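Section 3: Setting up a practice table for brush lettering

Clidcombe Home Study Guide

Read this section before you open the ink. Setting up takes longer the first time, and you will want the table ready before the brush is wet.

Choosing the table

1. Pick a table that does not rock. If one leg is short, fold a piece of card and put it under the foot.
2. The top should sit a little below your elbow when you are seated. Standing also works for large characters.
3. Place the lamp on the side opposite your writing hand so the brush does not throw a shadow on the cell you are filling.

Note: The Kevex folding table is 600 mm deep. This leaves enough room for practice strips but not for full sheets.

Laying the paper

4. Wipe the table and let it dry fully. Thin paper picks up any damp spot.
5. Unroll one strip of grid paper with the smooth side up. If it curls, roll it the other way for a minute and try again.
6. Line up the long edge of the strip with the edge of the table.
7. Set a paperweight at the end of the strip. Use a second one if the other end lifts.
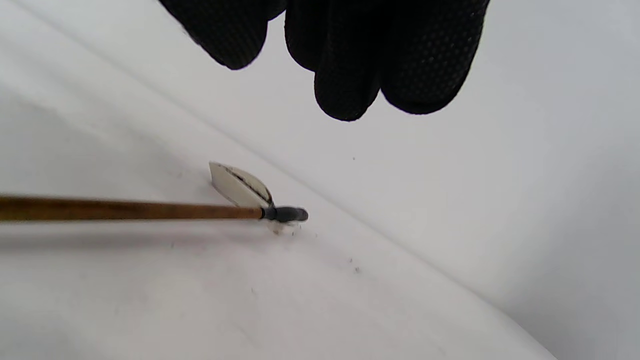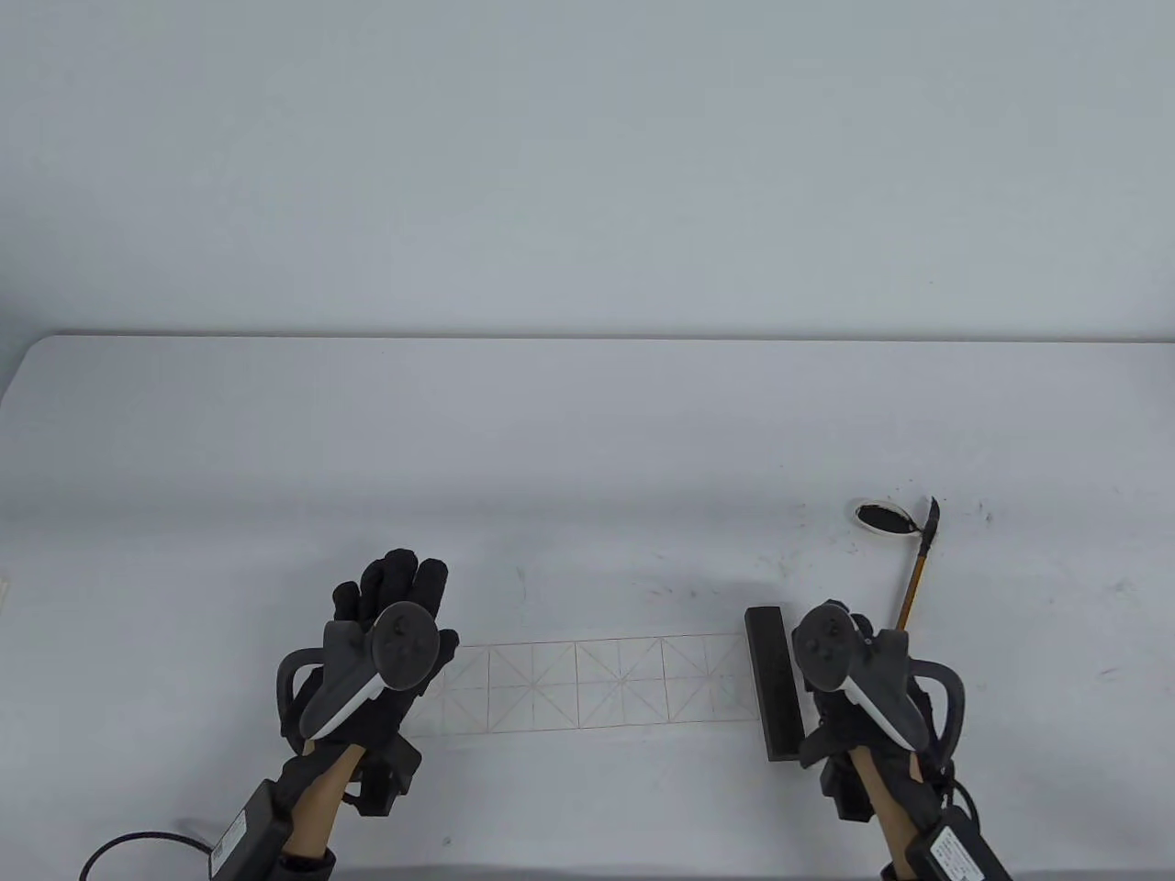 Black gloves at a white table. The grid strip and paperweight are in the second picture.

8. Check that the guidelines run straight. Move the weight first, then the paper - dragging the paper under the weight will tear it.

Caution: Do not use tape on Rezende paper. The surface comes away with it.

Preparing the brush and ink

9. Soak a new brush in cool water until the hairs come apart. Do not use hot water, as it loosens the glue.
10. Press out the water on a cloth.
11. Pour a small amount of Wavdale ink into the dish. Three capfuls will do for one strip.
12. Load the brush to two thirds of its length and turn it against the rim to bring back the point.

Caution: The ink stains wood, cloth and unsealed stone. Keep the dish on a tray.

When you finish, rinse the brush until the water is clear and hang it with the point down. Leave the strip flat until the ink has dried. Section 4 covers the first strokes.

Shared 1,445 times

3 comments

inkpot_lou
Step 8 saved me some paper. I had been pulling it straight with the weight still on.

marrowfield
Does the brush need soaking again if I left it since January?

tessel9
Yes, same as a new one. The hairs go stiff.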